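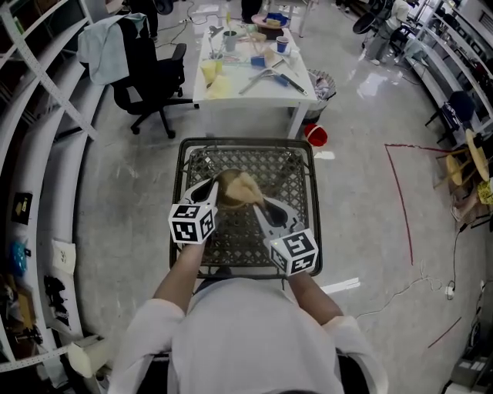
**Skanisine / 23. März 2025** — Das Repair-Café im alten Postamt macht weiter. Gestern Abend kam die Zusage, der Mietvertrag läuft nochmal 2 Jahre. Damit ist die Hängepartie seit Januar erstmal vorbei.

Zur Erinnerung: Der Eigentümer, die Firma Plestemik, wollte die Räume im Erdgeschoss eigentlich als Lager nutzen. Kündigung lag schon auf dem Tisch. Dann Unterschriftenliste, 314 Namen, dazu ein Brief vom Ortsbeirat. Jetzt die Einigung — Miete bleibt gleich, Nebenkosten zahlt der Verein künftig selber.

»Wir hatten schon Kartons gepackt«, so Golshifteh Golestani vom Vereinsvorstand. Die Kartons bleiben jetzt zu, zumindest bis der neue Fußboden im hinteren Raum drin ist. Den Zuschuss dafür, 2.000 Euro, gibt die Stiftung Hosseinzadeh. Weitere 1.000 Euro fehlen noch für die Elektrik, Spenden werden gern genommen.

Geöffnet ist wieder ab Anfang April, erstmal nur nachmittags von 15 bis 18 Uhr. Toaster, Lampen, Radios wie gehabt. Fahrräder bitte nur nach Anmeldung, der Montageständer ist in Rostine verliehen und kommt erst nach Ostern zurück. Neu dabei ist eine Nähecke, die Leitung übernimt Roya Golestani. Garn und Knöpfe sind da, Reißverschlüsse bitte selbst mitbringen.

Parken vor dem Haus geht wegen der Baustelle zur Zeit nicht, der Bus hält gegenüber. Anmeldung für die Fahrräder per Zettel im Brifkasten am Seiteneingang, Name und Telefonummer nicht vergessen.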